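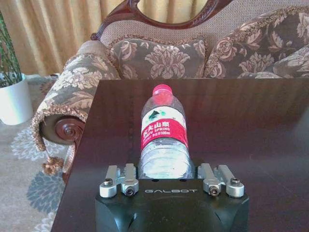 Ticket: Drirkham open day, living room demo
Opened by: Bríd Gilmartin
Assigned to: Mandla Steyn
Opened: Oct 25, 2020
Status: Open, waiting on vendor
Priority: 2

Summary
Visitors were told the robot clears a coffee table on its own. I would like to know what "on its own" means before we put that on the November flyer.

Reported by Bríd Gilmartin
I sat in on two of the demo slots. The water bottle task is the one everybody films, and I get why. But the presenter from Skondo had a tablet in her lap the whole time and wouldn't say what it was for. When a man near the door asked if she could put the tablet down, she moved on to the Q&A. The handout claims 2,000 practice runs and doesn't say how many of them worked.

Also, the slot is listed as 4 minutes. The second one ran well past that and we had people backed up in the hall.

Steps to reproduce
Book any slot. Ask for the bottle to be laid down somewhere the presenter didn't pick. Watch the presenter.

Reply from Mandla Steyn
Tablet is start/stop only, according to Skondo. I asked for the session log and got a slide deck. Asked again. Network in that room was fine all day, so please don't let them tell you it was the Wi-Fi.

Reply from Yuk-lan Hung
Start/stop doesn't take that much tapping. Can we get one run with the tablet left in the kitchen? I'd also like somebody from our side to set the table, with no warning.
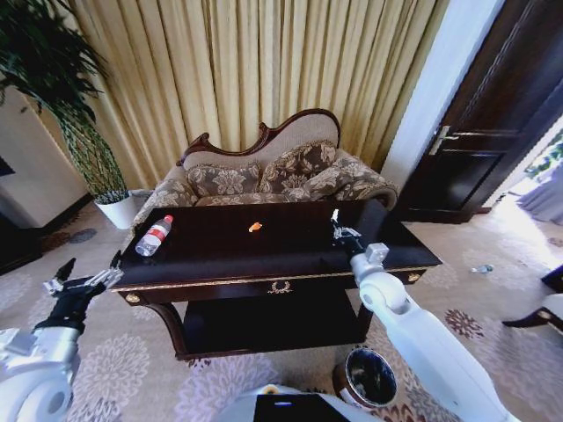 Category: Demo setup / Table clearing

Bottle on its side, red cap up and to the right, small orange thing near the middle of the table. Both arms were over by the table at this point. I can't tell from this whether it was going for the bottle or the orange piece, and the presenter's notes only mention the bottle. Mandla, please ask which item was the target.

Reply from Mandla Steyn
Asked. Answer was "either." That's not a target. Gadier had the same trouble with them last year and ended up writing the item order into the booking form, so I've copied their wording into ours.

Next actions
Session log from Skondo: Mandla
Unannounced table setup, tablet out of the room: Yuk-lan
Flyer text on hold, "on its own" removed for now: Bríd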